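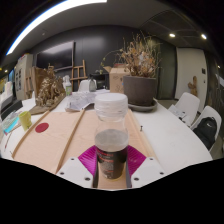 Can machines do the chores yet?
Questions sent in to the Sidham workshop page

Can a robot clear a table?
Partly. Picking up one bottle with a firm body and a screw cap is well within reach. A table that also has a heap of clear plastic bags on it is much harder, as thin see-through things confuse most cameras.

Does it matter if the bottle is full?
Yes. A full bottle is heavier and the liquid moves about. We ask for a slow lift and a gentle stop.

Can it open the cap?
Sometimes. Twisting needs a second hand or a clamp. Vasanthi Thampi ran 216 cap trials for us in February and around 200 came off cleanly – all on the same size of cap.

What about making tea?
Pressing a kettle switch is fine. We don't let a machine pour boiling water with people nearby.

Is it faster than a person?
No. Moving 7 items to a shelf takes our arm longer than it takes any of us.

Should I buy one for my shop?
For one repeated job, perhaps. For general tidying, wait. Blair Strachan answers questions about shop-floor work, and can be reached through the contact form.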